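Notes for Unit 6: Reading a Grasping Result

Reading: the Stullavine paper, sections 2 through 4. Skip the appendix unless you want to rerun their training.

The claim is that a policy trained only in simulation, with a single wrist view as input, learns to pick up a cube and carries that skill over to new cubes. Most people come away from the abstract thinking the problem is close to solved. I don't think the tables support that, and I'd like you to read them with a pencil in your hand.

Start with what was varied. Cube color, cube position, and light direction change from one episode to the next. The background stays plain. Friction is fixed. Cube size is fixed too, though you have to dig through the Grirnisine settings file to find that out. When the authors write "unseen objects" they mean unseen colors of the same cube.

Next, look at how many tries there were. The main table reports 20 trials per condition. In the hardest condition the policy succeeded in 15 of them, and the older Naidoo baseline in 8. That gap is probably real. The gap between the full method and the version without the extra view loss is one trial, and the text spends most of a page explaining why the loss matters. One trial could go either way on a rerun. Ask for more seeds before you believe the explanation.

Then the success rule. A trial counts if the cube is above a set height at the last step. A cube pinched by one corner and about to slip passes. So does a cube wedged against the palm. The Skisamus benchmark asks for a hold plus a small shake, and the authors mention it in related work but don't run it.

Last point, and the one I care about most. A close wrist view of one bright object against nothing is an easy input. A simple color threshold would find the cube. The paper has no such baseline, so we can't tell how much of the score comes from learned vision and how much from a clean render. If you write a review of this paper, put that near the top.

For next time: write half a page on one experiment you would add. Say what result would change your mind, and in which direction. "Test on a real robot" is too vague to get credit.

Rendered input, magenta cube, close range:

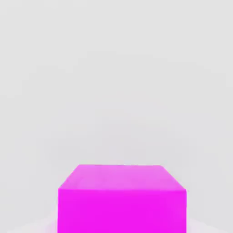

Why isn't a high success rate in simulation enough to show that a grasping policy will work on hardware?

The simulator fixes things that vary on a real arm, such as friction, sensor noise, and control delay, and a policy can come to depend on those fixed values. A high rate shows that it handles the conditions it was tested under. To say more, you need tests where those conditions change, and then trials on the hardware itself.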